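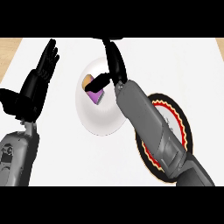

Stosimness opens wedding flower studio in Unport

Wedding florist Stosimness will open a studio in Unport in July, where couples can plan and order bouquets, buttonholes and table flowers for ceremonies of any size.

The studio takes over the ground floor of the former Bronance haberdashery and has 189 square metres of floor space, including a cold room and two consultation rooms. Stosimness has until now worked from a unit outside the town and met couples at their venues. It supplied flowers for 326 weddings last year.

Planning meetings are free and last an hour. Couples are asked to bring their venue details, a rough guest number and any pictures of flowers they like. A written quote follows within 10 working days. Trial bouquets can be made up for a fee, and the fee comes off the final bill if the order goes ahead.

The studio will make all the usual shapes of bouquet, including round, hand-tied and trailing. Trailing bouquets need longer to wire and should be booked at least four months ahead. Dried flower bouquets can be ordered at any time of year.

Most roses and orchids will come through the wholesaler Lưu, which delivers to the studio three mornings a week. Sweet peas, dahlias and foliage will be bought from growers near Unport when they are in season.

"Couples kept asking us where they could come and see the flowers before choosing," said a spokesperson for Stosimness. "We had nowhere to bring them. Now they can hold a bouquet, see how heavy it is and decide if they want it smaller."

Vases, stands and arches can be hired separately. The hire stock runs to 1,000 pieces and is open to couples who are doing their own flowers. Hired items must be returned within two days of the wedding.

The studio will be open from 10am to 5pm, with evening meetings by appointment. Bookings for meetings are being taken now by phone and through the Stosimness website.

ENDS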